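sirton-rim

Rim and opening detection for front-loading appliances, from a wrist camera

sirton-rim finds the round opening of a front-loading washer or dryer in a single color image and gives back an ellipse, a door state and an approach direction for the gripper. It's one of the packages in the Sirton stack and was written so the planner would stop depending on hand-entered machine positions. You can run it without the rest of Sirton if you have your own camera driver.

Maintainer: Tove Hauksdóttir
Planner interface: Mikkel Hjaltadóttir
Last edited August 9, 2019

What it does

The node takes an image and the camera calibration and publishes one message per image. The message holds the fitted ellipse of the gasket's inner edge, the door state (open, closed, partly open or unknown), a confidence value from 0 to 1, and a unit vector pointing into the drum. Depth is optional. If a depth image is present, it's used to place the ellipse in the arm's base frame. Without it you get the direction but no distance, and the planner will creep forward until the force sensor says stop.

Most of the trouble in this task comes from the door. An open door has its own ring and its own glass, and to an edge detector that looks a lot like a second opening. The first version picked the door about as often as the drum. The current version fits every ring it can find and then scores the inside of each one. A drum has regular rows of holes and hard, curved highlights. Door glass tends to show smeared reflections of lights and of whatever is in the room. 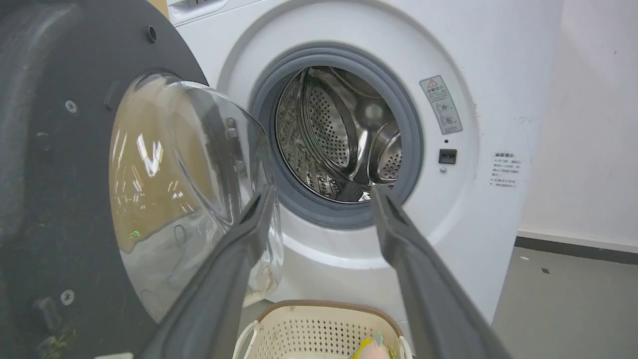

Wrist view with the door open to the left. The dark door ring and the gasket are both ellipse candidates; the gasket is the correct one.

Gripper fingers are masked before fitting. The mask is computed from the finger opening reported by the driver, so it has to be given the right finger model. Use fingers_flat for the long flat paddles and fingers_short for the older set. A wrong mask usually shows up as an ellipse that is squashed on the lower half.

Installing

Clone into your workspace next to sirton-msgs and build as usual. Python 2.7 and OpenCV 3 are what we test on. The weights for the inside scorer are not in the repository. Run fetch_weights.sh once and it puts them under models/.

Running

roslaunch sirton_rim rim.launch fingers:=fingers_flat

Add debug:=true to publish the candidate rings as an overlay. This slows things down, so leave it off when the arm is moving under visual control.

Parameters

max_candidates – how many rings to keep before scoring. Default 36.
min_radius_px – rings smaller than this are dropped. Default 83. Lower it if you start far from the machine.
max_radius_px – default 400. Raise it for close views, where the door ring can run past the edge of the image.
timeout_ms – default 200. After this the node publishes unknown and moves on to the next image.
use_depth – default true.
hinge_side – left, right or auto. Auto works on most views, but set it by hand if you know it.

Known problems

Labels on the front panel can pull the ellipse sideways if they sit close to the gasket. Snædís Þorgeirsson has a branch, label-reject, that removes straight-edged regions first. It helps on washers and makes dryers slightly worse, so it isn't merged.

Door state is judged from the image alone. A door that is nearly shut is often reported as closed. Don't use this output as an interlock.

A gray gasket on a gray panel gives low confidence even when the fit is good. We've been running those with the threshold at 0.4.

The approach vector points at the center of the opening and knows nothing about the door. Clearance is the planner's job. If you use the Balholm planner, turn on its door volume and pass it the hinge side. Baskets and anything else below the opening also need to come from your own collision map.

Polished drums blow out under ceiling lights. Locking exposure on the gasket region works better than auto exposure – see config/exposure_lock.yaml.

Changes since May

Finger mask now follows the live opening width.
Added hinge_side.
Removed the Hough circle fallback.
Fixed a crash when the depth image arrived before the first color image (reported by Berenice Sandoval).

Bug reports

Attach a bag file with the color image, camera info and gripper state, and say which finger model you launched with. A screenshot of the overlay is useful but we can't replay it.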